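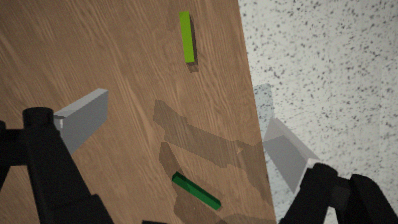 Category: Manipulation / Grippers and End Effectors

Print this article | E-mail this article

4.2 Comparing finger plates in simulation

We compared two finger designs in simulation before ordering any parts. The first, Kusis, is a flat gray plate fixed directly to the gripper joint. The second, Orkell, has the same outline but adds a curved pad on the inner face. Both were run on the same two-gripper setup, with the same controller gains and the same closing speed. Only the finger model was changed between runs.

The task was to pick up slim rectangular blocks from a wood-textured table. Figure 6 gives the view used as policy input for one start state, with a lime-green block and a dark green block both out in the open area between and beyond the plates. Block positions and angles were drawn at random for each episode. Table grain, floor pattern, and light direction came from the Jadoon scene set and were held fixed within a batch.

Figure 6. Simulated start state with two bar-shaped blocks at different angles. The gray finger plates reach in from the lower left and lower right. Cast shadows were left on in all batches.

We ran 2,195 episodes in total and dropped 683 of them, mostly because the sampled block pose was out of reach for both grippers. A grasp was counted when the block stayed between the plates for 15 control steps after lift. The flat plate did better on blocks lying close to parallel with its face. The curved pad was more forgiving at steep angles, but it tended to push the block away when the approach was low.

Shadows mattered more than we expected. With the stock Citer pose estimator, a dark green block lying next to a shadow was often given a wrong angle — the long side was placed along the shadow edge. The lime-green block was rarely affected. We therefore report results by block color as well as by finger type, and the controller comparison in Section 4.3 uses ground-truth poses only.

Print this article | E-mail this article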